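Workshop Tips: Planning and Budgeting for a Small Robot Arm

Zinhle Dlamini
Updated in July

These tips are for a home workshop or a small shared bench, where one person is buying the arm, setting it up and paying for it. My own spending limit was $3000 for everything, and I went over it on the first try because I priced the arm and forgot the rest.

Start with the job

Write down the smallest thing the arm has to pick up and the heaviest. Measure both. Small rounded objects are harder on a gripper than blocks, and a gripper that opens wide may close too coarsely for them. If the seller can't tell you the opening width and the closing force, move on.

Measure the bench

Reach figures are given with the arm stretched straight out. An arm is weak and less accurate out there. Take a quarter off the stated reach and draw that circle on the bench with chalk. Everything the arm has to touch should sit inside it. On my bench that left 37 cm, and the plan had to change.

Check for a shelf or lamp above the circle too. The elbow swings higher than you expect.

Price the parts that aren't in the box

The Altholm quote looked cheap until I added the gripper, wrist camera, mounting plate, stop button and power supply. Those came to $931. Dirach put most of them in the base price, so the two quotes ended up close. Ask each seller for one total with shipping, and ask what a replacement set of fingers costs. Fingers wear out or get bent, so buy a spare set with the first order.

Also set money aside for:
Clamps or bolts to fix the base
A computer, if yours is old
Cable ties and a longer cable for the camera
Trays and mats to hold the work

Pick cheap practice work

Don't start on parts you need. A travel chess set is good practice and costs very little. The pieces come in several shapes, they stand close together, and a dropped pawn does no harm. A magnetic board holds the pieces where you set them, though the gripper has to pull a bit harder to lift them. Put a metal tray beside the board for the ones that come off.

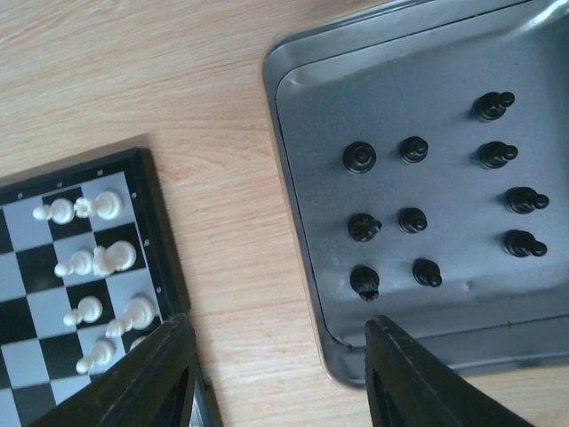

Use a tray with a low rim. With a high one the fingers have to come in from straight overhead, and pieces near the wall are hard to reach. Tape the tray down, or mark its corners in pencil, so you can put it back in the same spot the next day.

New or used

A used Prata arm can be a fair buy if the joints hold still under load. Have the seller run it for 2 hours and then send it to the same point ten times. Walk away if it misses by more than you can live with. Plillo sells refurbished ones with a short warranty, and I'd pay the extra for that.

Keep the receipt and the serial number in the same folder as the manual.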